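I have a position on desk organizers, and I've held it long enough that my friends change the subject: the open ones beat the closed ones, every single time. No lids, no drawers, no little doors with magnets. If I can't see it, I don't own it anymore. I'll go out and buy another one.

I came to this the expensive way. Last May I emptied a set of Clitano drawers I'd been very proud of and counted what was in there, mostly out of spite. There were 414 things! Cards, packets, stamps, receipts, 14 pens, and 2 staplers I'd been looking for since I moved to Flolthorpe. All of it was perfectly tidy and I hadn't touched any of it in ages.

So now I'm an open-top person. Cards and packets go upright, side by side, like records in a crate, and you flip through them with one finger.

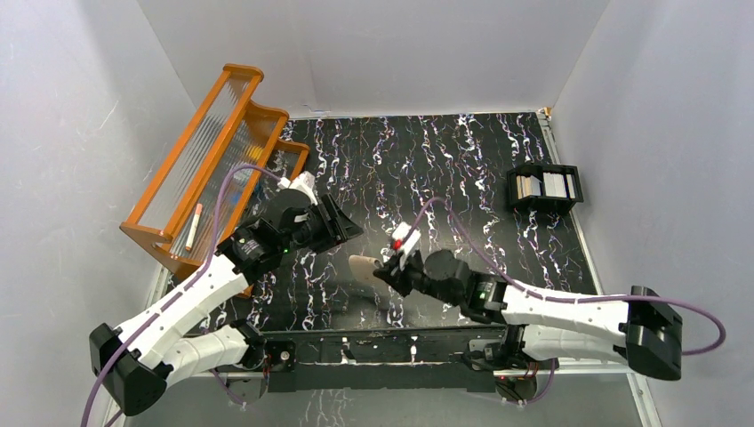
*Black organizer on the right, stepped wooden shelf on the left.*

I love that black organizer. Two compartments, everything standing up, done. The packing is tight, sure, and I know some people want more breathing room (my sister leaves a whole thumb's width, which drives me up the wall). But a full row holds itself up. Half-empty rows slump over, and once they slump you start laying things flat on top, and then you've got a pile again.

The wooden shelf I'm less sure about. It's pretty, I'll give it that, with those curved steps down the side and the clear ribbed panels. But ribbed panels are a halfway measure. You get a bit of yellow through there and you're left guessing what it is. Meanwhile the marker with the orange cap is lying right out on the lower part, and guess which one I'd grab first.

The other thing I'll argue about is the loose piece. Every desk has one, some little card or box that's out of its row and sitting in the middle of the table. My old rule was to put it away on the spot. I've gone soft on that. One thing out is a thing you're using. It's when it gets company that I start to worry. 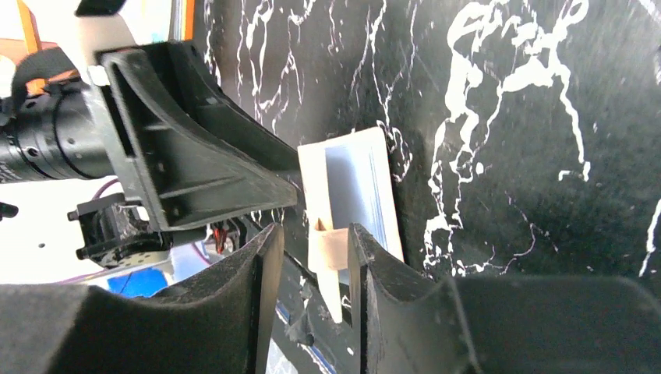 **Filed under: Desks & Small Storage**

Somebody wrote in after my last piece to say open storage is just dust storage, and fine, yes, you do have to dust. I run a cloth along the tops when the coffee's brewing. I'd still take that over the Beter box with the snap lid, which cost me a fingernail and now holds, I think, batteries.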